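Lab notebook, Draltillow kitchen bench
December, evening entry

Subject: contact labeling from wrist views, second pass

I write this the same evening, because last time I waited and then my notes and the log did not agree.

The question is still the one from the Akpalu meeting. Can we label the moment of first contact from the wrist camera only, without the motor current? The current signal is good for heavy objects, but for light plastic dishes it rises too late. By the time the current tells us "contact," the cup has already moved. For the policy training this delay matters, as the policy learns to close a little more than necessary, and then it pushes the dish against the rack.

Method in short, for colleagues who were not in the meeting. We take the wrist video, we cut a small patch near the inner side of the finger, and we track how the patch moves relative to the finger. Before contact, the object and the background move together in the patch. After contact, the object stays fixed to the finger and only the background moves. The label is put at the change point. The Foltmont group did this with a clean table behind the object. Our background is much worse, and I wanted to know how much worse.
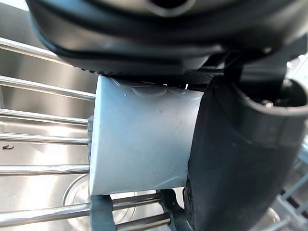
5 min read

The dishwasher is a hard case for the patch method, and I now understand better why. The rods are shiny and nearly parallel, so when the hand moves along the direction of the rods, the background looks almost the same from one moment to the next. The tracker then believes that the background is fixed also, and it reports contact when there is none. With the light blue cup we have the second problem: the face of the cup is flat and pale, with only faint scuffs on it. The tracker finds very few points there. It prefers the steel, where the highlights are strong, but the highlights are not real points, they slide when the camera moves.

The embossed lines near the upper edge of the cup are the best texture we have. Unfortunately they lie close under the gripper body, and our patch was placed lower. I moved the patch up and ran the same segments again.

Results, old patch against new patch. I count a label as correct when it is inside 3 video steps of the hand label.

Set size: 200 grasps, labeled by hand
Old patch, false early contact: 11 percent
New patch, false early contact: 3 percent
Late contact: no difference that I can see

I am satisfied with the second line of numbers but I do not trust it completely. The new patch was chosen after I had seen this cup, so it is fitted to it. A cup without any pattern at the rim would probably bring us back to the old number. I should have kept a part of the set aside before moving the patch. I did not. The next set must be split first.

Remark on hand labels: I labeled some segments twice, with a pause for lunch between, and I did not always agree with myself. For slow closing the contact is easy to see. When the cup is already tilted against a rod, it moves before I can see a clear touch. I wrote "unsure" for these and left them out from the table. Maybe that makes the result look nicer than it should. I will report them in a separate line next time.

Masks. The patch method needs to know which pixels belong to the hand itself, otherwise it tracks the hand. We have been using one fixed mask per wrist camera. I checked it again on a view over the floor, away from the dishes.
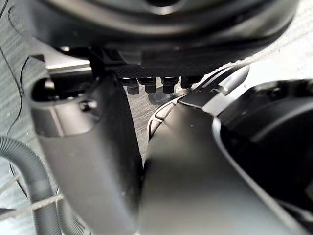
Wrist view used for the mask check: both gray fingers, connector row under the carbon-weave plate.

The fixed mask covers the upper housing well. It is weak in two places. The first is the gap between the fingers: it changes its shape with the opening, so a fixed mask is wrong for most of the stroke. The second is the row of connectors. They are dark, they have bright collars, and the tracker likes them very much. I found a lot of tracked points sitting on the collars. If a point is on a part that does not move relative to the camera, it looks exactly like an object that is held. So every such point votes for contact.

I made the mask depend on the opening value from the joint log. It is a simple table with a few openings and a linear blend between them. It took most of the afternoon, mainly since the opening value was stored with the wrong sign in one of the log versions. Whoever reads this later: check the sign before you blame the mask.

The hose and the thin black cables at the left side also need a thought. A cable in view can move by itself, so it belongs neither to the hand nor to the background. At the moment I cut the left edge away. It is not elegant, and we lose some useful background.

Head view as second opinion. Ornstead proposed in their last note to use the head camera for a coarse check. The idea is that the head view does not need to see the contact, it only needs to say "the hand is near to the object" or "the hand is far." Then all contact labels in the "far" periods are deleted.

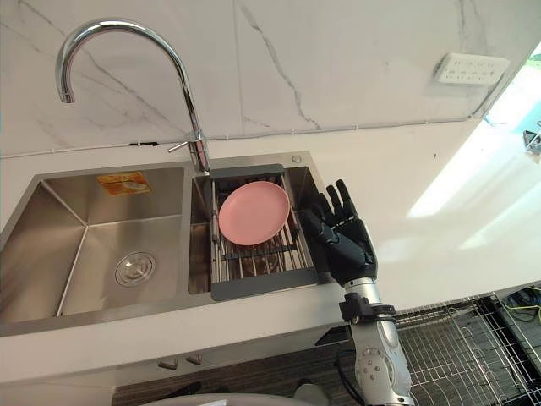 Head view, pink plate on the over-sink rack, one hand in view.

I tried it on the sink part. The plate is easy to segment, a pink disc against steel rods and white marble. The hand is also easy, dark against light. The distance between them in the view is not the real distance, of course. With the hand upright at the right of the rack, the fingertips come past the rack edge in the view, and from this I cannot say how high they are above the rods. For a "near or far" decision this is good enough when the threshold is generous. For anything finer it is not.

The bright area by the window is a trouble. The countertop on the right is washed out there, and I expect the segmentation to lose the silver and white forearm before it loses the dark fingers. So I use only the fingers for the distance.

I have 4,000 unlabeled segments waiting. I will not run them until the split is made and the mask table is checked by a second person.

To do:
- split the next set before touching any parameter
- separate line for "unsure" labels
- find a cup with a plain rim and repeat the patch test
- mask table: add one more opening near fully closed
- ask Foltmont how they treated reflections, their text does not say
- head view: try the threshold also with curtains closed

Lamp setting was not written down today. I think it was the same as in the first pass, but please treat it as unknown.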